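Kinach Site Safety and Stores Meeting
Minutes, December

Present: Virgilio Macaraeg (chair), Eduardo Agbayani (stores), one representative each from Castillo Building, Wesstead Building, Facilities and Human Resources
Apologies: Night shift representative
Meeting opened 2:05 p.m.

1. Minutes of the previous meeting

Accepted with one correction. Item 4 should read "east stairwell", not "east entrance". The action on stairwell lighting stays open until the replacement fittings are delivered.

2. Matters arising

2.1 Eyewash station, Castillo ground floor. Flow test completed. The drain cover is still loose. Facilities to refit.

2.2 Forklift route markings. The section past the Zodidwood racking has been repainted. The section between the dock and the battery charging area has not, and the old yellow line conflicts with the new pedestrian crossing. The chair asked that the old line be removed before any new paint goes down.

2.3 Visitor sign-in. Paper sheets remain in use at the Wesstead door. Human Resources reported that the tablet has been ordered but has no confirmed delivery date.

3. Inspection of first aid cabinets

3.1 E. Agbayani presented the results of the site inspection. All 68 cabinets were opened and checked against the contents list. Findings were 45 cabinets complete and in date, with the remainder short of at least one item or holding at least one expired item.

3.2 The most frequent shortage was adhesive bandages in the standard strip size, followed by gauze pads. Triangular bandages were rarely missing. Expired items were mostly antiseptic wipes.

3.3 The Wesstead representative asked whether cabinets near the cutting area should carry a larger quantity than those in the offices. The current list is the same for every cabinet. It was agreed that two lists would be drafted, one for production areas and one for offices and meeting rooms.

3.4 Cabinet seals. Seals were broken on several cabinets with no matching entry in the usage log. The chair noted that a broken seal without an entry makes the monthly check unreliable. Supervisors to remind staff that the log entry is required for any item taken, including a single bandage.

4. Stock and reordering

4.1 Bandages are currently ordered when the stores shelf is empty. Recorded use since the last stock count was 882 strips, against 279 left on the shelf. Agreed to set a fixed reorder point and to review it after two order cycles.

4.2 Loose stock will be kept in its original wrappers and sorted by size. Mixed bins are to be discontinued. Any wrapper found torn or open is to be discarded and recorded as waste.

4.3 Rotation. New deliveries go behind existing stock. E. Agbayani will add a column for expiration month to the shelf sheet.
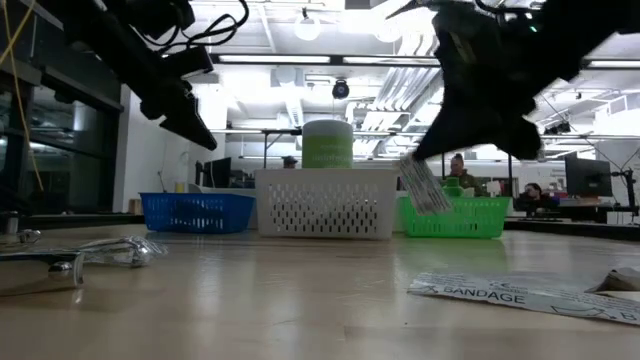
4.4 Supplier pack size. The supplier has moved to a larger carton that does not fit the present shelf spacing. Facilities can lower one shelf. The alternative of splitting cartons on arrival was rejected on account of the lot number being printed on the carton only.

5. Training

5.1 First aid certificates for the Castillo day shift lapse before the next quarter. Human Resources to book a refresher course. Wednesday sessions are preferred, as the training room is free until noon.

5.2 Night shift coverage was not discussed in the absence of the representative. Carried forward.

6. Any other business

6.1 The ice melt bin at the Wesstead door is low. Facilities to refill.

6.2 A request for a second defibrillator in Castillo was received. Cost to be obtained before discussion.

Actions
Facilities: refit drain cover; remove old yellow line; lower stores shelf; refill ice melt bin
E. Agbayani: draft two contents lists; propose reorder point; amend shelf sheet
Human Resources: confirm tablet delivery; book refresher course
V. Macaraeg: obtain defibrillator cost; circulate log reminder to supervisors

Meeting closed 3:20 p.m.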